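3.2 Bedding, storage and the sleeping room

Most published work on small rental housing treats the bedroom as a place for sleep and little else. The households in Lurnthorpe did not use it that way. In the interviews, the bed was named again and again as the largest clear surface in the home, and people used it for folding, sorting, packing, paying bills and eating. One respondent, a night-shift baker, described it as "the table I happen to sleep on." Floor plans alone would have missed this. The Clallow survey form, which we adapted for the present study, lists the bed under furniture and asks only for its size and age. We added a page on daytime use, and that page produced the longest written answers of any part of the form.

Answers to the daytime page were coded by Kowalczyk and then coded again by Kvaran without sight of the first set. Disagreements were mostly over the line between storing and sorting. A pile of clean clothes left on a bedspread from noon until bedtime could be either one, depending on whether anyone meant to put it away. We settled on the respondent's own word wherever one was given and used "storing" in the remaining cases. 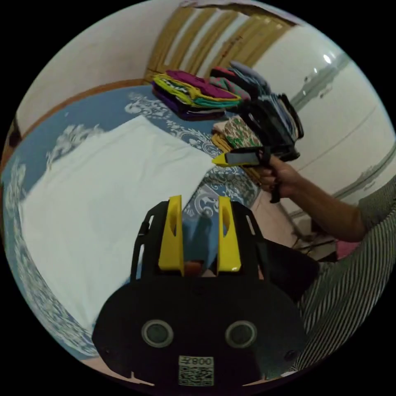 Time of day mattered more than the size of the room. Between breakfast and early afternoon, the bed was made in nearly all of the households where at least one adult was home, and the made bed was then treated as shared space. Children did homework on it. Visitors sat on it. After the evening meal the same bed became private again, often without anyone saying so, and several parents told us they would not let a guest sit there after dark. Viner reports a similar shift in her account of row houses, although her households had a separate sitting room and ours for the most part did not.

The bedspread was the usual sign of this change. Respondents who owned one said they put it on in the morning to protect the sheets, and took it off at night. Those who did not own one used a blanket kept for the purpose — in two cases an old curtain. We asked how often these covers were washed. The answers varied widely and seemed to follow access to a machine more closely than any stated rule about cleanliness. Households that shared a laundry room in the basement washed the cover less often than the sheets, and they complained about the weight of it on the stairs.

Small paper goods were a second theme we had not planned for. Tissues, receipts, letters and tickets tended to collect near the bed, either on the cover itself or on a shelf within reach. Tissues in particular were kept in the sleeping room even where the bathroom was next door. Respondents gave colds, makeup and children as the main uses. The original form had no place to record such items, and the interviewers wrote them in the margin.

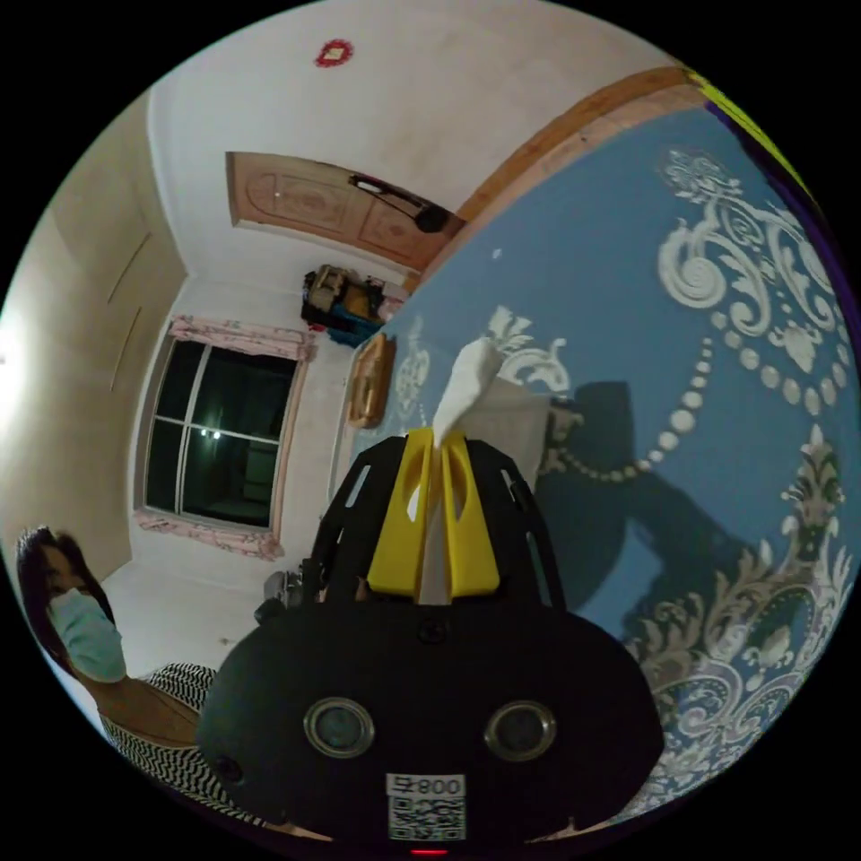

Figure 4. A white paper tissue, crumpled at its upper end, against a blue wall.

Wall color was recorded only when the tenant raised it. This came up more than expected, usually in connection with the lease. Tenants in the Yazzie buildings were allowed to paint one room at their own cost, and many chose the sleeping room. Tenants elsewhere in Lurnthorpe had no such right and spoke instead about textiles, which they could change freely. We take this as weak evidence that bedding does some of the work that paint does in owned homes. A larger sample would be needed to say more.

Cost is the other half of the question. Respondents could rarely say what they had paid for sheets or covers, and many of these had been gifts or had come from relatives who moved away. Where a price was remembered, it was for a mattress.
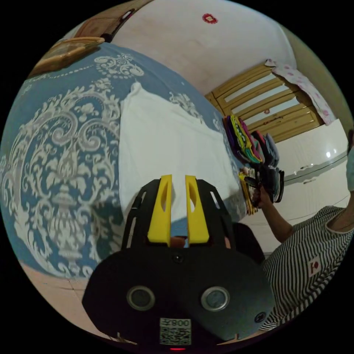

Two limits of this part of the study should be noted. First, all visits took place in June, when windows were open and heavy quilts had been put away. Daytime use of the bed may look different in a cold month, when one heated room has to serve the whole family. Second, respondents knew when we were coming, and several said they had tidied. We asked them to describe the room as it had been the morning before, and used that description in the coding. The answers on kitchens, which were gathered in the same way, are taken up in Section 3.3.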